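Teaching a Two-Arm Station to Load a Dish Tray by Remote Control

Usgate Training Workshop — Operator Guide

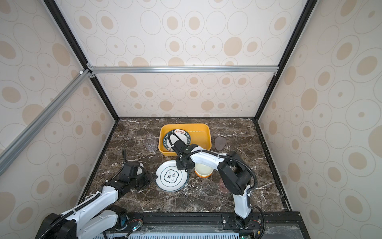

Before You Begin

This guide is intended for operators who have completed the Vidosov safety orientation and are recording tableware demonstrations for the first time. It covers preparation of the counter, the recording itself, and the review that follows. Operators who have worked only with single-arm stations should read the section on the second arm with particular care.

Each operator is assigned a task card. The card names the items to be moved, the arm that moves each one, and the final position of each item. For the tray task, plates are to stand upright in the yellow tray, leaning toward its left side. Bowls and glasses remain on the counter unless the card states otherwise.

Preparing the Counter

1. Place the tray at the back center of the counter, within reach of both arms.

2. Set out the tableware listed on the card. Leave enough space beside each plate for the gripper fingers to come down without touching a neighboring item.

3. Vary the layout between recordings. Bowls may be stacked in one recording and separated in the next. Clear glasses should be included regularly, as they are difficult for the cameras to pick out against a patterned surface.

4. Open the Santoro session log and enter the card number and the station number.

Recording the Demonstration

5. Bring both arms to the rest position and confirm that the remote handles respond. Move each handle a short distance and watch the matching arm.

6. Start the recording, then pause for 2 seconds before the first movement.

7. Approach the plate slowly and close the gripper on the rim. Do not squeeze further once the plate is held. Additional pressure may tip the plate or cause it to slip.

8. Lift, turn the plate upright, and lower it into the tray. When it rests against the side, hold it in place for 3 seconds before opening the fingers.

9. Withdraw the gripper straight up until it is clear of the tray wall. Pulling sideways at this stage is the most common cause of a rejected recording at our Trosthorpe site.

Using the Second Arm

The arm that is not placing an item should wait above the counter, near the next item on the card. It should remain still until the first arm has released. Where the forearm of one arm must pass over stacked bowls, raise the elbow first and then extend.

Review

Replay every recording at normal speed. Mark it as accepted only if the plate was placed in a single attempt and no other item was moved by accident. A recovered slip may be kept — it should be entered in the log as a correction. Recordings with long hesitations are to be repeated.

A standard session consists of 7 accepted recordings per card. Operators should take a break of at least 5 minutes between cards and return both arms to the rest position before leaving the station.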